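Home Opinion Food & Pantry Letters Archive Subscribe

The case for one open box

By Katalin Farkas
Sep 28, 2025

Most advice about storing groceries starts with a shopping trip. You buy matching jars, a label maker and a set of clear bins, and then you spend a weekend pouring things out of the packages they came in. I did this once, when we moved to Fanham, and it cost me close to 240 dollars. Within the year half of the jars held buttons and screws.

What I use now is a cardboard box with the flaps folded back, and I think more households should do the same.

My argument is a small one. Dry goods and odds and ends already come in packaging that tells you what they are and when they go off. The moment you decant them, that information is gone unless you copy it out, and people don't copy it out. My sister-in-law has a shelf of white powders. One of them is icing sugar and she finds out which by licking a finger.

A box solves a different problem, the one we really have. Things get lost because they are small, and they end up behind the tall things. Put the small things together in one open box, on a table or a low shelf, and you can look straight down at them. The tall things can stand outside. A milk carton with a handle doesn't need a container. Neither does a jar with a lid.

The partitions matter. A plain box turns into a heap in a week. A box that has dividers in it, the kind bottles or glasses are shipped in, keeps a bag from sliding over a packet and a packet from falling flat. The wine shop on Hakel Street puts theirs out by the back door most mornings and is glad to see them go. 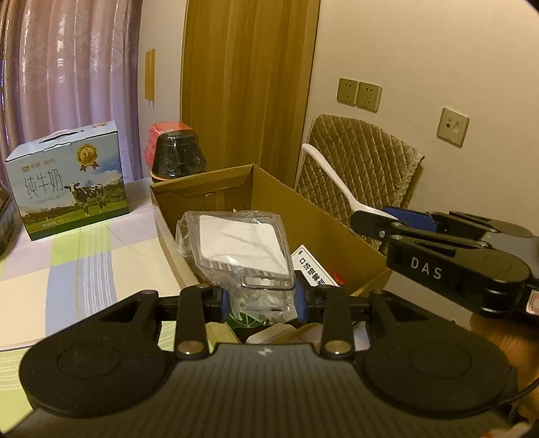

Should you take food out of its bag before it goes in the box?

Leave it in the bag if the bag is clear and still closes. You can see what's inside without opening it, and if the box gets knocked the mess stays in one place. Paper bags are another matter, and I would put those in a tin.

I have heard the objections. The first is that cardboard looks temporary. It does, and I have stopped minding. I put a cloth on the table, a checked one, and the whole corner looks cared for. When the box goes soft it goes out with the recycling and another takes its place. A plastic bin gets kept for twenty years because it cost money, whether or not it fits anything you own.

The second objection is pests, and it is a fair one. Cardboard won't stop a mouse. If you have mice, keep your flour and rice in metal or glass and deal with the mice. I'd add that the thin plastic tubs sold for pantries won't stop a mouse either. We learned that in February, at the cottage near Gestness, from the state of the oatmeal.

The third is that an open box invites clutter. Someone drops in a spoon, then a card from the takeaway, then a battery. I'd say this is a point in its favour. That spoon was going to be left somewhere. In the box I see it every day until I get tired of it and put it away. In a drawer it would have joined the others, and I counted 2 kilos of stray cutlery in ours when we emptied it, or the bathroom scale did.

There is a limit. One box works. Two boxes work if one of them is for baking. By the fourth you are running a warehouse, and the boxes start hiding each other, which puts you back where you began. I also wouldn't keep anything in there that needs the cold, or anything a toddler could get at and shouldn't.

I don't think the people who sell storage are crooks. Some of what they make is good, and I still have three of the jars from the first go, with lentils in them. But the idea that a kitchen is in disorder until everything has been moved into something else has made a lot of people feel bad about perfectly ordinary groceries. The packet was fine. It needed somewhere to stand.

Comments (4)

Emese Boros
We do this with the boxes from the fruit market. The low ones with handle holes are best. I line mine with newspaper and change it when the onions shed.

prairie_jan
Disagree about decanting. I cut the name and the date off the packet and tape it to the jar. Takes a minute.

Pap
Does the wine shop mind if you're not a customer? Asking for my garage.

R. in Fanham
Three hundred dollars on bins here, so you got off lightly. The lids have all warped.

Contact us | Letters policy | Copyright 2025, all rights reserved | Back to top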